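Kulturförderung im ländlichen Raum
Skript zur vierten Sitzung: Von der Idee zum Antrag

Esther Barasa

Letztes Mal haben wir die Formen der Förderung behandelt (institutionelle Förderung, Projektförderung, Preis und Stipendium). Heute geht es um die Projektförderung allein, und zwar aus der Sicht der Antragstellenden. Bitte lesen Sie vor der Übung noch einmal Blatt 3.

1. Was ist ein Projekt?

Ein Projekt hat einen Anfang, ein Ende und ein eigenes Budget. Das klingt einfach, aber viele Anträge scheitern schon an diesem Punkt. Wer die laufende Miete seines Ateliers als Projekt bezeichnet, bekommt in der Regel eine Absage. Die Miete eines Saals für 14 Tage Probenzeit ist dagegen meistens förderfähig, wenn die Proben zu dem beantragten Stück gehören.

Merken Sie sich den Begriff «vorzeitiger Maßnahmenbeginn». Er bedeutet, dass man Verträge abgeschlossen hat, bevor der Bescheid gekommen ist. In vielen Programmen verliert man damit den ganzen Zuschuss. Manchmal kann man eine Ausnahme beantragen, dies muss aber schriftlich geschehen.

2. Fallbeispiel Nyanda

Nyanda ist eine Wanderbühne mit vier Mitgliedern, die in Dörfern ohne eigenes Theater spielt. Geleitet wird sie von Tatu Mohamedi. Für das Stück «Steltiretti» hat die Gruppe im Januar einen Antrag bei der Stiftung Flombridge gestellt. Geplant waren 15 Aufführungen in Gasthöfen, Schulen und einer Scheune.

Der erste Kostenplan hatte eine Lücke von 1414 Euro. Die Gruppe hatte die Fahrten für den Aufbau vergessen und nur die Fahrten der Spieler berechnet. Die Stiftung hat nachgefragt — das ist nicht selbstverständlich, andere Förderer lehnen in so einem Fall sofort ab.
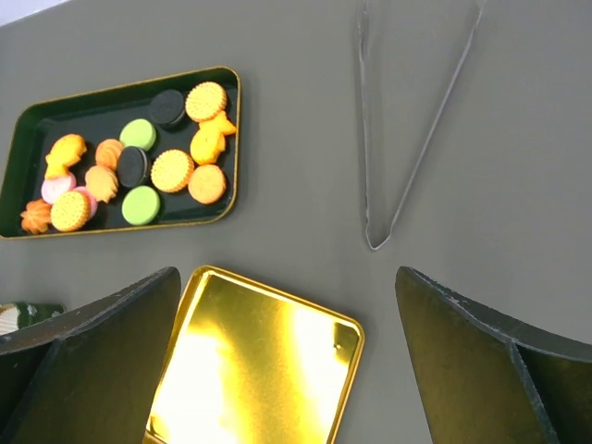

Abb. 1: Grünes Tablett mit Spielzeugkeksen, daneben eine durchsichtige Zange.

3. Der Kosten- und Finanzierungsplan

Beide Seiten des Plans müssen dieselbe Summe ergeben. Auf der linken Seite stehen die Ausgaben, auf der rechten die Einnahmen. Zu den Einnahmen gehören Eigenmittel, Eintrittsgelder, Beiträge Dritter und die beantragte Summe.

Eigenleistungen sind ein schwieriges Thema. Einige Förderer erkennen unbezahlte Arbeitsstunden an, andere nur Geld. Im Fall Nyanda durfte die Arbeit am Bühnenbild angerechnet werden, die Werbung jedoch nicht. Lesen Sie deshalb immer zuerst die Richtlinie und erst danach das Formular.

Bei den Eintrittsgeldern soll man vorsichtig rechnen. Ein Saal mit 200 Plätzen ist bei einer unbekannten Gruppe selten voll. Ich empfehle, mit der Hälfte zu planen.

4. Die Projektbeschreibung

Schreiben Sie für eine Person, die Ihr Dorf nicht kennt und an diesem Tag schon viele Anträge gelesen hat. Der erste Absatz soll sagen, was stattfindet, wo und für wen. Die künstlerische Begründung kommt danach. Wörter wie «innovativ» oder «nachhaltig» haben ohne ein konkretes Beispiel keinen Wert.

Partner nennt man mit Namen und Aufgabe. «Der Verein Jikdale stellt den Saal und übernimmt den Kartenverkauf» ist ein guter Satz — «in Zusammenarbeit mit lokalen Akteuren» ist keiner.

Aufgabe zur nächsten Sitzung

Erstellen Sie zu zweit einen Kosten- und Finanzierungsplan für eine Lesereihe mit drei Terminen. Die Honorare dürfen Sie selbst festlegen, aber bitte mit Quelle. Abgabe auf Papier, eine Seite.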